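Wanted: Fault Reviewer for Tabletop Robot Arms (temporary, 6 months)
Sultent, Zevarside test room
Posted Jul 18, 2024

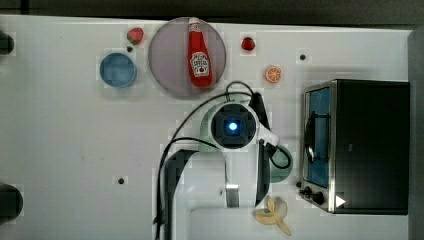

One of our arms at the kitchen table setup, with the toaster oven and toy food.

In February one of these arms kept moving after the stop button was pressed. It traveled 12 centimeters before it quit. The only thing hurt was a toy bowl, but an operator had been reaching across the table a moment earlier. The supplier, Tatel, called it an isolated event. We went back through our logs and found three more like it, none of them reported.

So we are hiring someone who does not believe isolated events are isolated until they see the records.

The work
You will go through 135 hours of logged sessions and match each stop command against what the arm did next. You will stand at the table and try to make the fault happen again, with the arm putting toy food on plates and reaching toward the oven. Then you will write up what you find, including "we don't know" if that is the finding. Ketilsson, who wrote our stop software, says the February fault was fixed in the last update. We would like that to be true. Please check it.

You should have
Two years or more in machine safety, test work or equipment repair. Enough scripting to sort a large log file. Plain writing. A degree is fine but we won't ask for it. Experience with robot arms helps, though people who repaired elevators or packaging lines have done well here.

What we can't promise
A tidy answer. The logs have gaps, and the clock on one controller drifted for weeks. We also can't promise that everyone will enjoy your questions — some won't. You will report to Bent Holst, outside the team that runs the arms, and your report goes to the operators the same day it goes to management. That is in the contract.

To apply
Send a resume and one page on a time you were told a problem was solved and it wasn't. No cover letter. Interviews are on site and take 3 hours, paid, including time with the logs.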